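Section 5. Hosting a Reunion Weekend

This section covers the part of the Gomonier Friend Group Organizer that people buy it for and then put off: getting everybody you used to live with into one house for two nights. If you haven't finished Section 4 (Building Your List), go back and do that first. You will need the list. You will also need to have decided about the ex-roommate, and Section 4 is where we made you decide.

Before you begin

You will need:
The wall calendar and the 14 sticker sheets from the box
Your finished list
A pen you don't mind losing
A place to sleep people, or the nerve to ask someone who has one

Note: The Gomonier binder has room for 20 guests. If your list is longer than that, you are planning a wedding, and we make a different binder for it.

5.1 Choosing the weekend

1. Open the wall calendar to a month at least three months off. Closer than that and everyone has a dentist appointment. Farther than that and everyone says yes without meaning it.

2. Put a green sticker on every weekend you could do yourself. Be strict. If you would be annoyed to be asked, it isn't green.

3. Send your list three dates, no more. With four dates people start proposing a fifth.

4. Wait one week. Do not send a follow-up that begins with "Just bumping this!" before the week is up.

5. Pick the date with the most yeses and announce it as settled. Someone will reply that they could have done the other one. Send them a heart and move on.

Caution: Never choose a date by group video call. We tested this. The call ran 158 minutes, picked no date, and ended with two people looking at pictures of each other's dogs.

5.2 Choosing the place

1. Draw a circle on the map that takes in most of your guests. Somebody will be outside it. It is usually the person who moved for a job and talks about the weather there.

2. Look for a house in the part of the circle where the fewest people live. A host who can go home to their own bed at ten will do so, and the party goes with them.

3. Check the bed count against your list, then check it again with the couples who are no longer couples.

4. Book it in your own name and collect the money before you go. Our test group rented a place outside Bonberg for $1375, split it evenly, and was still owed one share when this edition went to press.

Note: "Sleeps twelve" includes the couch, the other couch, and a thing in the hallway.

5.3 The shared playlist

1. Start the playlist yourself with ten songs from the years you all lived together. Leave out anything that was playing during a breakup you helped with.

2. Open it to the group. Each guest may add five songs. The companion app (Candum, free with the binder) will hold them to it, so that you don't have to.

3. Do not listen to the finished playlist in advance. You'll cry in the car on the way to buy ice, and then you'll have nothing left for the kitchen on the first night.

4. Bring it on a second device. The house will have a speaker, and the speaker will belong to the phone of a guest from last summer.

If you keep the playlist on an old desktop in the basement, along with every photo from those years, copy the whole lot to a drive well before you pack. Do the copying while the machine is still up to it.
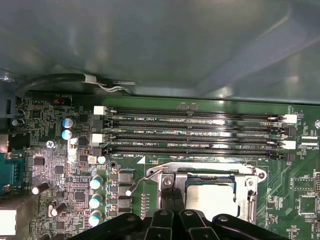

Photo: Gerlach

5.4 The first night

1. Arrive first. Take the second-best bedroom. This gets noticed, and it buys you a lot of goodwill for the chore list on Sunday.

2. Feed people within an hour of the first car. Chili is fine. Chili has always been fine.

3. Allow the old stories. Each of them will be told in full, including to the people who were there — especially to them. Spouses who were not there may be excused to the porch after the third one.

4. At some point the room will go quiet and somebody will say they miss this. Let it sit for a second before you get up to do the dishes.

Caution: Ordering things online after midnight is the most common cause of trouble in this section. If a guest proposes matching jackets, take the guest's phone and offer a sandwich. Jackets can be returned. Jackets with nicknames on the back cannot.

5.5 Leaving

1. Put the chore list on the refrigerator before breakfast, with names already filled in. Volunteers are wonderful, but there are only ever two of them and they're the same two.

2. Take the group picture before anyone packs. Once the bags are in the hall, half of you will be looking at the door.

3. Say goodbye once. The second goodbye, at the cars, takes longer than the first and lets the cold into the house.

4. Put one blue sticker on the same weekend next year. Don't mention it to the others until you're home and have slept.

If nobody replied to step 3 of 5.1, see Section 9, Smaller Gatherings, which starts with lunch for two.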